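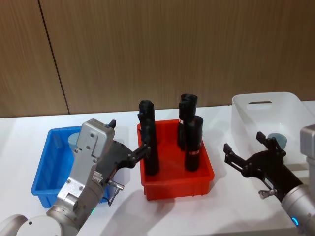 2. Set-up and upkeep of the sorting cell

Progress report to the Edwards program office
November 20, 2020
Prepared by Mali Prothero, Skilusano

2.1 Layout
The Trovero cell remains in its two-arm arrangement, with the blue, red and white bins placed in a row across the white table. The black cylinders are presented upright in the red bin, which sits in the centre, and the left arm takes hold of them low on the body. Bin positions are now recorded on the set-up sheet and are checked before each run. The tabletop was re-levelled at the start of November, and both arms were re-taught to the new height.

2.2 Grippers
The left gripper was removed for service after it began to close unevenly. Taline supplied replacement finger screws under the existing parts agreement, and the gripper was refitted, aligned and returned to use after two days. The right gripper required cleaning only. Each was then put through 100 open and close cycles with no faults logged.

2.3 Cables and connectors
The connectors below the grippers are inspected weekly. One cable on the left arm showed wear near the fitting and has been replaced. A longer service loop is under consideration – the present length is adequate for the three bin positions, but would limit any change of layout.

2.4 Running hours
The cell had logged 707 hours at the close of the reporting period. Lubrication of the joints is next due in the coming quarter and will be carried out by Skilusano staff under the maintenance schedule already lodged with your office.

2.5 Matters for approval
Approval is sought to purchase one spare gripper, to be held on site. Funds are available within the current equipment line and no variation to the agreement is required. A quotation from Taline is provided at Attachment 3.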